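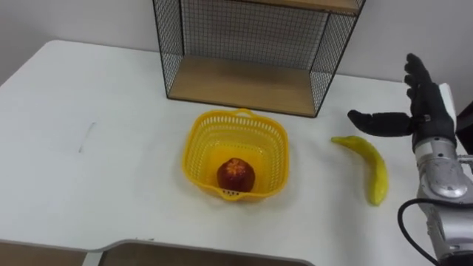 Table setup, round fruit in the basket, banana next

Is 29 out of 39 on fruit sorting a real result?

Asked by Indira Rodrigues, May 18, 2020

I'm reading a write-up from a small group about a pick-and-place method they call Lastix. The arm has a humanoid hand and puts fruit into a yellow basket. They report 29 successes out of 39 tries and say the method "generalizes to unseen layouts." The photo is from their page.

My trouble is I can't find what changed between tries. Same basket, same white table, same shelf behind it as far as I can tell from what they posted. They compare against an older method (Prado) but only ran that one 7 times. Is there a standard for this or does everybody pick their own number? I have to present this paper to my reading group and I'd like to know if I'm being unfair.

3 answers

Vasanthi Unnithan
You're not being unfair. Seven tries for the baseline tells you almost nothing. If Prado got 4 or 5 of those, the two methods could be equally good and you'd never know from this. They should have run both the same number of times, switching back and forth, with the fruit put down in the same starting spots for each.

As for "unseen layouts," look for a list of start positions for training and another for testing. If the test banana was moved a couple of inches from where it was in training, I wouldn't call that a new layout – I'd call it noise. A round fruit and a curved one are different grasps, so I'd also want the score split by object. A method can do fine on apples, fail on most of the bananas, and still come out at 29 of 39.

Check what they count as a success too. Fruit in the basket at the end? First grab only? Did a person get to reset the hand? I reviewed something in December where a retry counted as the same try, and that was in a footnote.

There is no standard that people really follow.

Dinesh Unnithan
74% is pretty good for a hand with fingers, most people use a simple two-finger gripper for this. I'd give them a pass.

Kalliopi Spahić
Agree with the first answer, one thing to add. Ask if the person who placed the fruit knew which method was about to run. It's very easy to set the banana down at a friendly angle without meaning to. We had this in our own tests and the gap between methods got a lot smaller once someone else did the placing.

I wouldn't say the result is wrong. The photo shows you the kind of task and that's all it can do. Email them for the per-try log. If they have it they'll usually send it – and if they don't, mention that to your group.

Comment from Indira Rodrigues: Thanks. Found the success rule in the appendix, it allows 2 regrasps. No split by fruit anywhere. Emailed them for the log.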